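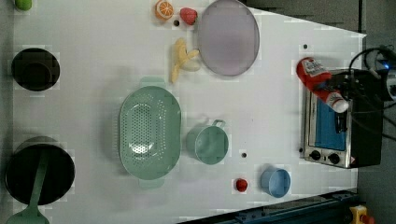
Play kitchen, overhead view, with the ketchup up on the toaster oven.

Workshop tips: getting planning software to behave around kitchen stuff

I write the motion planning side at Thiele, and I keep a running page of the little things that save me an afternoon (Marlene Stöcker keeps the hardware page, so go bug her about bolts!). Everything below was learned on Foron, our planner, but most of it should carry over.

1. Plan the carry and the grasp separately. I used to ask for one long path from pickup to drop, and a tiny change at one end would wreck the whole thing. Two short plans are so much easier to debug.

2. Put a hover pose over anything tall or round. I use 70 millimeters above the object, then a straight line down at a slow speed.
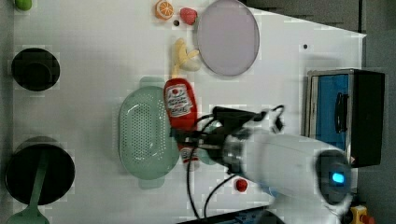 How often should the planner look at the table again?
Once before every grasp and once after every release is plenty for a setup where only the arm moves things. If people are reaching in too, run it all the time and let the planner throw out old paths.

3. Give the colander a simple shape. All those little holes look great in a mesh and make collision checks crawl, so I swap in a plain oval tub with 4 flat sides for the checker and keep the fancy mesh for the viewer.

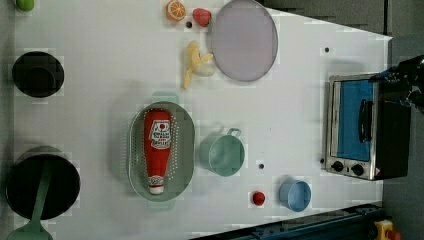
Page last changed: December, by Carola Reuter (fixed the timeout numbers)

Speaking of timeouts, mine is 400 milliseconds for a carry and 200 for a straight line down. Longer than that and you're usually waiting on a goal that can't be reached anyway, so go look at the goal pose first.

4. Write down which way the bottle points. A squeeze bottle has a cap end and a fat end, and a pose estimate will happily flip them on you. I save the cap direction with each pose in Wameo, our logging tool, and check it before I blame the grasp.

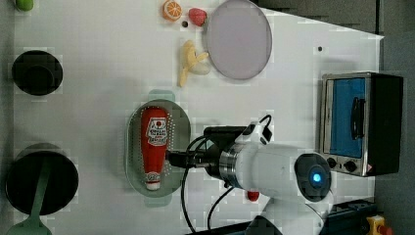 5. Keep the retreat boring. Open, back straight out along the way you came in, and only then turn the wrist. I still add a small margin for the cables in the collision model, and I bump it up whenever Marlene reroutes them.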